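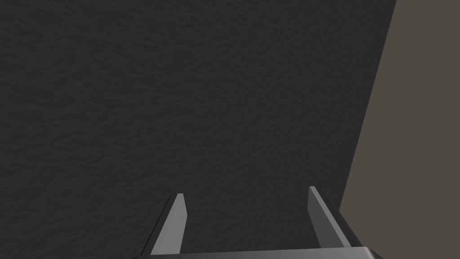 Gripper open over the dark surface, simulator view.

Wednesday, late. Two silvery fingers, nothing between them, and I've been grinning at this all evening! It's a simulated gripper, so no real counter got scratched, but it's the thing I keep coming back to: can a machine wipe down a kitchen yet? Or sort a bin of screws in a shop?

I ran 161 tries of the Wouters pick-up task this week and 102 of them went through. Last month I'd have been thrilled with half that (the Zorkthorpe settings were a mess, my fault). The failures are nearly all at the edges — the fingers close a hair early and the cup skates away. Folding is still hopeless. I gave the towel task 10 tries and got 2 folds, and one of those was more of a wad.

Still, I think the boring chores are close. Putting cups on a shelf, yes. Clearing a workbench at the end of a shift, maybe, if somebody keeps the tools in the same spots. Laundry, no, not for a good while, and I say that as a person with a full hamper behind me.

Tomorrow I want to slow down the last bit of the approach and see if the edge grabs get better. Also need to rename the Prolta folders before I lose track of which run is which. Dishes first. By hand.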